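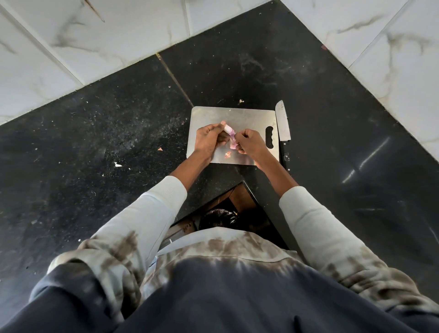

Peeling an onion by hand over the steel board, knife parked to the right. Prep task, wearer's view.

Skiranis Kitchen Prep Set – README

Last updated Friday, April 17, 2026. Maintained by Jong-dae Do.

What this is

A collection of first-person video of vegetable prep, with step labels and short written notes from the people doing the work. It was put together for the prep automation trial at Sernska, a catering business that makes cold meals and soup bases for offices and aged care homes. The trial is meant to move part of the peeling and rough cutting to a two-armed bench robot built by Demirtaş. The set is used to train and check the robot's peeling behaviour, and to keep a record of how the prep cooks do the job now.

There are 3,000 clips. Of these, 2,000 have full step labels and 800 have been checked by a second labeller. The rest have a task name only.

How it was recorded

The cooks wore a head-mounted camera and worked at their usual pace. Most recording was done at home kitchen counters, as the production kitchen is too loud and crowded for a clear view of the hands. We did not ask anyone to tidy up first. Counters have crumbs and bits of skin on them, and the light changes from one kitchen to the next. Please don't filter these clips out.

Sound was removed before labelling. Any clip showing a face, a letter or a phone screen was dropped.

Tasks

Onion, peel. Onion, top and tail. Carrot, peel. Potato, peel and eye. Garlic, separate and peel. Pumpkin, cut to wedges. Board wipe-down.

Onion peeling is the biggest group. It is the job the cooks most wanted to hand over, and also the one the robot is worst at. A dry outer skin tears into small flakes, sticks to the fingers and ends up on the board or the counter. People mostly deal with this by pinching and turning the bulb in one movement. The labels treat that as a single step called "pinch-peel", with a flag for which hand is holding.

Labels

Each labelled clip has a start and end time for every step, the holding hand, the working hand, the tool in use (or "none"), and the position of any knife on the bench. Knife position was added in March after the cooks asked for it. They were going to be sharing a bench with the arms and wanted the robot to know a knife lying beside a board from one in somebody's hand.

The "scraps" field is filled in by eye and is not consistent. One labeller marked every flake and another marked only what was on the board. Treat it as a yes or no.

What changes for the staff

This section is here at the request of the prep team, and they have read it.

The early shift used to be nearly all peeling. Under the trial, one cook loads the robot, watches it, and finishes what it leaves behind. The others move to cutting, seasoning and packing. Hours have stayed the same for everyone on the team, and Sernska has agreed in writing to keep them so until the trial ends. There is no agreement past that point, and several of the cooks have said so in their notes.

Sore thumbs and wrists come up less in the later notes. Boredom comes up more, mainly from whoever is on loading. The roster now swaps that job after each break. Two of the longer-serving cooks would still sooner peel by hand, and on small orders they do – the robot takes too long to set up for those.

Clips may not be used to time or rank individual workers. That is a condition of the recording consent and it applies to everyone who holds a copy, including Sernska management. Cooks can have their clips taken out at any time, and 10 clips have been withdrawn so far.

Known problems

Dark knife handles on dark benchtops are hard to see, and the knife position label is sometimes missing the handle end. Shiny steel boards throw glare in some clips. Nearly everyone recorded is right-handed. Red onions are over-represented compared with what the kitchen buys, which is mostly brown.

Files and access

Clips are sorted by task, then by session. Labels sit beside each clip as plain text. The cooks' notes are in a separate folder called notes, spelling left as written.

Copies are held by Skiranis and by Stevik, who host the label tool. To ask for access or to report a wrong label, write to Jong-dae Do with the session and clip number.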